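Robotics, Talks
4 min read

Speaker notes, memory module handling talk. Revised September 8, 2020.

Opening. State the task in one sentence: take a RAM module to or from a slot in a desktop computer with the case open on its side. Then give the size of the set. We have 1372 episodes, all teleoperated, from 14 operators at the Porkbridge lab. The learning code is Imanent, the logging layer is Clorkulow. Don't spend time on either, the links are in the handout.

Why this task. Tolerances are tight, the part is light, and an operator can tell a bad approach angle early. The module comes in at a tilt and has to be squared to the slot before any force goes on.
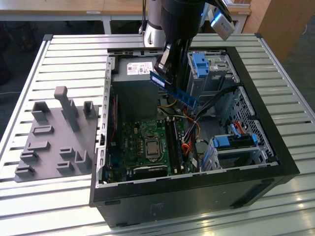
Operators were told to pause before contact and to keep the pause short. A long pause teaches the policy to stall. We trimmed pauses over 12 seconds and kept the rest at their recorded length. Mention that trimming was done after labelling, so the labels carry the original timestamps.

Camera placement. A fixed view gives the pose of the case and the gross motion. The wrist view is for the last few centimetres, where the gripper hides most of what the fixed view needs. Both streams go to the policy at the same rate. Dropping the wrist stream hurt seating far more than it hurt reaching.
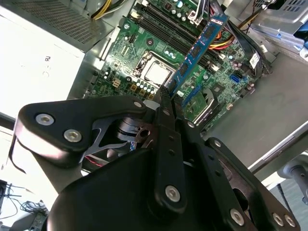 Joelle Nasrallah asked at the dry run whether a half-seated module should be labelled as a failure or as a partial success. She would rather see three labels than two, and she wants the middle one defined by a measurement. Answer if it comes up again: we use three, and the middle one still depends on the reviewer's judgement. That is a weakness and we should say so.

Next section, variation. Colour does a lot of unearned work in a set like this. A policy can learn to chase the module and ignore the slot. With a blue-edged module beside black slots on a green board, the part is the easy thing to find and the empty slot is the hard one. Propose masking tests for October.

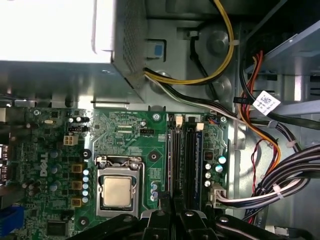
Review is the slowest step in the pipeline. Two reviewers per episode, working separately, with disagreements going to a third. The wrist view settles most arguments about alignment, even with the fingers taking up the near side of the picture. The pale retention clips at the upper ends of the slots are a useful reference there, and reviewers are asked to check them before they score. Lương's annotation guide has the full procedure.

Failures. Keep them. We discarded episodes only for dropped frames or a lost force signal. Slips, wrong-slot attempts and aborted insertions stay in with a reason code. There are six codes, and nearly all of the arguments were over the boundary between a slip and a bad grasp.
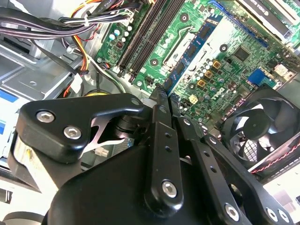 Force limits were set per operator in the first sessions and fixed across the group afterwards. The early episodes are tagged so they can be held out. If asked for the values, refer to the table in the handout and don't quote from memory.

Close on open items: the definition of the middle label, the masking tests, and a second model of case. Leave six minutes for questions.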